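Visit report: Salcedo stone works, Waldale
October 3, 2019

The Salcedo works sits at the lower end of the Waldale industrial estate, past the timber yard, with its gate on the canal side. Visitors should ignore the postal address, which leads to the old showroom. Four of us from Aren went: Carmela Urquijo, Iker Iglesias, Lejla Dimitriou and myself. The purpose was to see how worktop slabs are cut, filled and finished before we settle the stone schedule for the Cladutham flats. Aitana Goicoechea, who runs production at Salcedo, took us round. The tour lasted most of the morning and followed the material from yard to dispatch.

Slab yard

Slabs arrive already sawn from the block, in bundles, and stand on A-frames under a pitched roof with open sides. Thicknesses held are 20 mm and 30 mm. The yard had 331 slabs on the stock list for the day of our visit, of which 233 were marble and the remainder granite and limestone. Each slab carries a painted bundle number on its edge, and slabs from one bundle are kept in sawing order so that neighbouring faces can be matched.

Aitana Goicoechea was firm on this point. Where a run of worktop needs more than one slab, the order must say so when the stone is reserved. Once a bundle has been split between jobs, a matching neighbour can't be promised. Our present order form has no box for it. Iker Iglesias has taken that away to correct.

We asked about frost. The open sides are left open all year, and in February the stock is brought indoors a day before cutting to let it dry and come up to temperature. The saw is not run on slabs taken straight from the yard in cold weather.

Inspection and templating

Every slab is washed, stood up under a strip light and marked with wax crayon. Red marks an open crack, blue a filled one, yellow a natural vein that the inspector wants the customer to see before cutting. The distinction between a crack and a vein is made with a fingernail first and a damp cloth second: water draws into a crack and leaves a dark line as the surface dries. It is a quick test and we all tried it, with mixed results.

Templates come in as drawings or as thin board patterns cut on site. Salcedo prefers board for anything fitted between two walls. Their stated tolerance on a finished length is 1.5 mm either way, and they allow 3 mm at each wall for a sealant joint. Drawings supplied with square corners are returned with a query.

Sawing

The main machine is a bridge saw with a tilting head and a bed that will take slabs up to 3000 mm long. Longer pieces go through a second, older saw with manual feed, which was stopped for a blade change when we passed. Water is fed to both sides of the blade. Cutting speed is reduced for marble with heavy veining, and the first and last 50 mm of each cut is made slower again to stop the corner breaking away.

Sink and hob openings are cut with straight passes that stop short of the corners, which are then cored out to a radius. Minimum radius is 10 mm. We had drawn 5 mm on two of the flat types and will change it. Strips of stone less than 60 mm wide in front of a sink are reinforced from below with a steel rod set in resin.

Noise by the saw was high enough that explanations were given in the corridor afterwards. Ear defenders were issued at the door, but the box held only large ones.

Filling and polishing

Marble is filled before polishing and again, where needed, after the coarse passes. The resin is tinted by eye from a row of pots. Lejla Dimitriou asked whether a record is kept of the mix for later repairs. It is not, although an offcut from each job is stored for two years with the job number written on the back.

Polishing runs through seven grits. Honed finishes stop at the fifth. The honed samples showed finger marks less than the polished ones, but took up oil faster in the tray test, where a spoonful of sunflower oil is left for an hour on sealed and unsealed pieces. Sealed polished marble came out best. Vinegar etched every marble sample, sealed or not, and the sealer suppliers' leaflets on the bench say the same in smaller print.

Colour and veining

Much of the discussion at the finish bench concerned brown and grey marbles, the range Carmela Urquijo favours for the larger flats. On a hand sample the veins look sparse. Over a full run they read as a network, and their direction matters more than the ground colour.

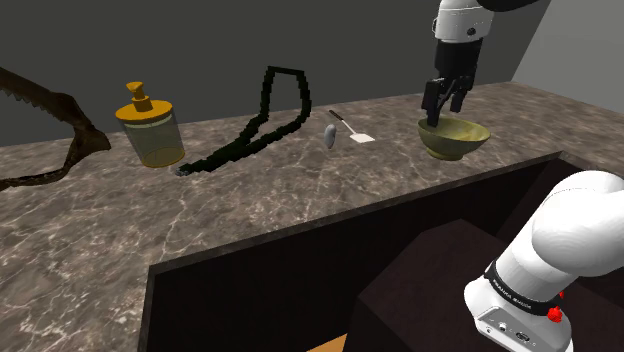

Water, slurry and waste

Process water is recycled. It drains to a pit under the saw bay, is dosed to settle the fines, and the sludge is pressed into cakes. The press produced 226 tonnes of cake last year, all of it sent to a land restoration scheme further up the valley. Offcuts over 400 mm are racked for window boards and hearths. Smaller pieces are crushed.

Dispatch and fitting

Finished tops travel upright on timber frames, never flat. Pieces with a sink opening have a batten clamped across the weak section, and it stays on until the top is on its cabinets. Fitters need level cabinets, a clear route and four people for any piece over 120 kg. There is no lift at Cladutham until the second phase, so the third-floor worktops will need a joint. Best position is through the hob opening.

Actions

Iker Iglesias to add bundle matching to the order form.
Carmela Urquijo to choose vein direction for the larger flats and mark it on the plans.
Lejla Dimitriou to ask for sealed samples, polished and honed, 300 mm square.
Corner radii on the sink openings to be changed to 10 mm before the drawings are reissued.
Joint positions for the third floor to be agreed with Salcedo's fitters on site.

Telmo Vallejo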